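Ticket 828: wrist camera policy goes for the wrong shelf in Simow
Project: Grulell / shelf pick eval
Status: open, waiting on rerun
3 comments · 2 watching

Okay, so I've been poking at this since Friday and I want to get it all written down before I forget which thing I changed when.

Short version: the pick policy we trained in Simow does great on the tabletop set and then falls apart on the shelf set. I ran 200 episodes with the September checkpoint and got 152 successes on the table. Same checkpoint, same seeds, shelf scenes instead, and it keeps driving at the shelf edge like the edge is the thing it wants to pick up!

First guess was depth scaling, because Mathew (our eval box, for anyone new on this ticket) got its config rebuilt and I didn't trust it. Diffed the config against the one on Celtia. Identical. Reran on Celtia anyway and got the same behavior, so it's not the machine.

Second guess was the camera extrinsics. Dumped the wrist view at the step right before the policy commits, and the view looks sane to me. Fingers point up at the shelf, the target is over on the right, no weird tilt.

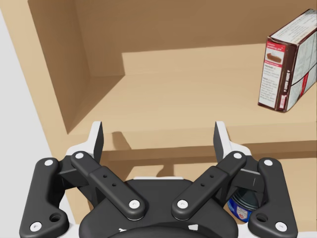

Wrist view, shelf set. Pudding pie box on the upper shelf, blue can on the lower one.

But look at the shadow! The left finger throws a dark one right onto the front of the upper shelf and over the edge. I went back through the tabletop renders and the light there is set up so the finger shadows mostly land outside the wrist view. So my theory now is that the policy has hardly ever seen its own shadow on something close by, and it's treating that dark patch as an object boundary. (The can being mostly hidden behind the linkage can't be helping either, but the misses happen in scenes with only a box too, so I'm parking that one.)

What I tried next:
- turned finger shadows off in the renderer, left everything else alone. The edge dives mostly went away on the seeds I checked
- shadows back on, light moved straight overhead. Better, still not good
- swapped the box for a plain one. No change at all, so I don't think it's the busy label

I do NOT want to ship "shadows off" as the fix, the real arm has shadows, lol. Plan is to randomize light direction during training and finetune from the same checkpoint, then redo the full 200 on both sets so the numbers line up. Job is queued on Celtia.

If anyone has the old lighting script from the Grulell tabletop runs, please drop the path in here. I can only find version 2 and it's missing the area light.

Updated 25 October 2025
0 attachments pending · 4 views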